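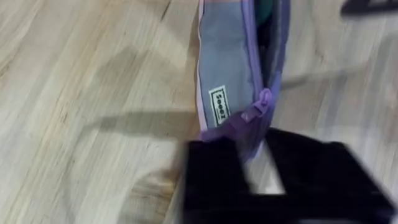
Qudah had said the guardrail was up at ten that morning, and she would say so to anyone with a badge. Karam wrote this down in the box marked Statement of Supervisor and asked her what time the badge had arrived.

"Ten twenty-eight," she said.

The notice was number 1031. It prohibited work on the upper deck of the Malness site until edge protection was fitted on the north side. Brakside held the main contract. Qaisi supplied the scaffold. Each had sent Karam a letter stating that the north side belonged to the other.

He measured the gap again. It was 49 inches, the same as on the notice.

"You could have moved it," he said.

"I could have stopped the pour," said Qudah. "Then I would be talking to somebody else."
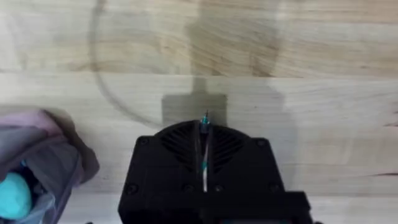 2. The Hearing

The room had one window and a water jug. Counsel for Brakside asked Karam whether an inspector was trained to tell a missing rail from a removed one.

"The clamps were still on the posts," Karam said. "Both were tightened."

"Meaning what?"

"Meaning somebody took the rail out and left the clamps neat."

Counsel looked through his binder for almost a minute. Qudah sat behind him with her hands on her knees. At the break she followed Karam into the corridor - the wrong corridor, as it led to the boiler - and told him who had ordered the rail taken out, and for which truck.

"Will you say that inside?"

She asked if it would need a form.
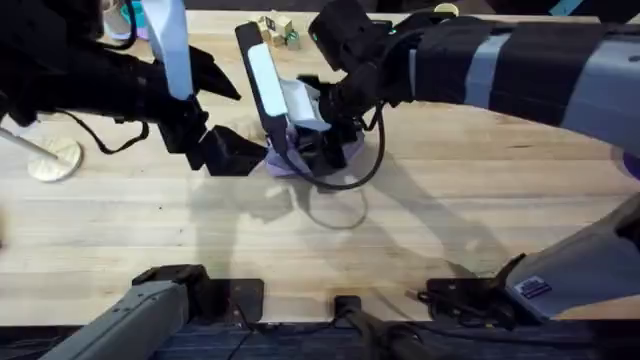

By Dalal Qudah
5/29/26

He had one in his bag. It ran to four pages, and she filled in the first standing up, against the boiler door, in block capitals.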